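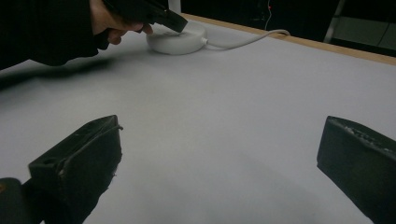

Is the Terevum open day demo worth anything, or is it a show?

Posted by gatepost_71, Jul 29, 2019

Went to the open day at Terevum last week because our shop is being pushed to look at a gripper setup for handling small parts. They had someone with a handheld tool pressing on a round white unit on a table, cable plugged in the side, and a guy talking over it the whole time. He said it picks up the motion and a robot can repeat it later. I never saw a robot repeat anything. I asked twice and got a brochure. The quote is 1,716 a month and my boss is already half sold. Has anyone seen the second half of this demo?

Nouhaila El Fassi

I went in December with two people from Grestau. We did see an arm run the press. It did it 4 times and missed on one, and they restarted it before anyone could ask why. That was with the same part in the same spot on a clean table. Our parts come in a bin, greasy, any side up.

Ask them to let you bring your own part and put it down yourself. They told us 250 recorded tries would be enough for a new part. I asked for that in writing and I am still waiting. I would not sign for more than 3 months, whatever discount they wave at you.

dunlap_r

they're all like this. Cenimley was the same, nice coffee though

partsbin_mike

Bit harsh above. A person showing the motion by hand is a normal first step, so that part isn't fake. But it only tells you a person can press on the thing. Get the robot run on video, no cuts, with your part, and find out who pays when it stops on a Saturday. El Sherbiny did at least answer that one for us. The answer was we do.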